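Bench notes, January, started 7.40 am

Second go at the sourdough rye for the Wincombe order. First batch came out of the tin with a line of wet crumb along the bottom, so back to the start with the starter. Fed it last night, flour from Plesberg this time, the coarse one. Smells sharper than the old stuff. More bubbles on top but they're small.

Mix 1: 300 g rye, 200 g water off the cold tap, 20 g starter. Too stiff. Spoon stood up in it. Added a splash more and did not weigh the splash, which I will regret when someone asks. Left it under a cloth by the window.

Mix 2: same flour, warm water, salt held back till the end. Much easier to work. Smoothed the top with a wet hand and it stayed smooth. Went in the long Lamont tin, the dented one, lid off.

Check at 10.15. Mix 1 has hardly moved. Mix 2 up by a third and cracking on top, small cracks, good sign I think. The window side of the room is colder than I'd assumed. Swapped them over. Should have done that first thing.
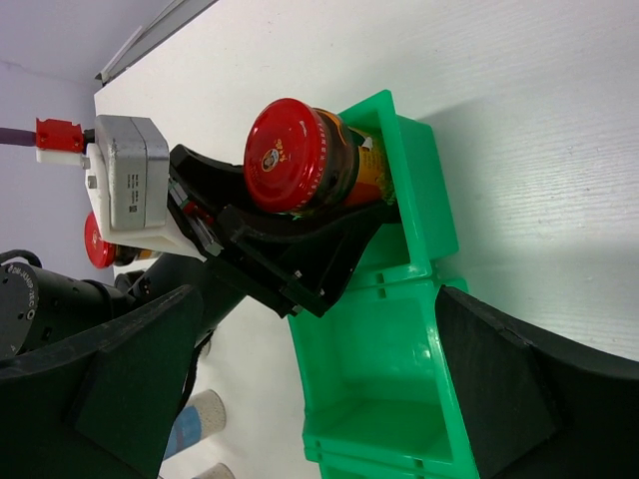 Noon. Oven 2 running hot again. Dial says 200, the hanging thermometer says well over. Turned down and waited, door open for a bit. If anyone else is baking in there this week please write down what the thermometer reads, not the dial. The sheet is on the side of the fridge, pen tied to it (the pen keeps going missing, hence the string).

Mix 2 in at 12.20. Mix 1 followed, mostly out of stubborness. Turned both tins halfway.

Out. Mix 2 has a good dark crust, sounds hollow underneath, slight lean to the left. Mix 1 is a brick. Knocked it on the bench and it sounded like the bench. Not cutting either one until tomorrow, wrapped in tea towels on the top rack. DO NOT slice them, that's what wrecked the last test, half the wet line was us being impatient.

Perkholm want to know if we can do the same loaf with caraway. Told them ask again when we have a loaf. Seeds would need toasting and the small pan is still on loan upstairs.

To do: feed starter before leaving. Reweigh the salt tub, the label is wrong. Try mix 2 again with a longer rise and teh tin lined. Order more of the coarse flour, one sack left and it's open.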